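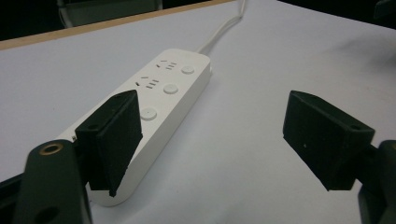

I went to the Vistari open day in Dasanville expecting to be bored by lunch, and I stayed until they started stacking the chairs. I'm not a tech person. I sold flooring for 35 years and I came because my niece had a spare ticket.

The crowd pleaser was the big arm at the front, the one that waves and pours lemonade. There were 102 people on the sign-up sheet to shake hands with it. Fine. But the part I keep telling my friends about was at a plain white table in the back, where Nomvula Van Wyk was letting visitors try the hand-held grippers. You squeeze, the two black fingers close, and a camera keeps a record of how you did it. The robot is supposed to learn from that.

She gave me a power strip to work with. Three tries before I pressed a button cleanly! My own thumb has been doing that job since I was four, and I'd never once thought about where it goes or how hard it pushes. Nomvula told me they want 1,000 tries of every little chore, from all kinds of people, clumsy ones included. I was glad to help on that score.

So my opinion, for what it's worth — companies should put that table by the front door. The lemonade arm made me feel like I was at a magic show. The gripper made me feel how much goes into a small job, and I came away with more respect for the engineers and for anybody who works with their hands.

Wendell Lindgren, who was in line behind me, thought it was dull and wanted his money back. Tickets were free, Wendell. They're doing another one in December and I've already asked my niece to put me down for it.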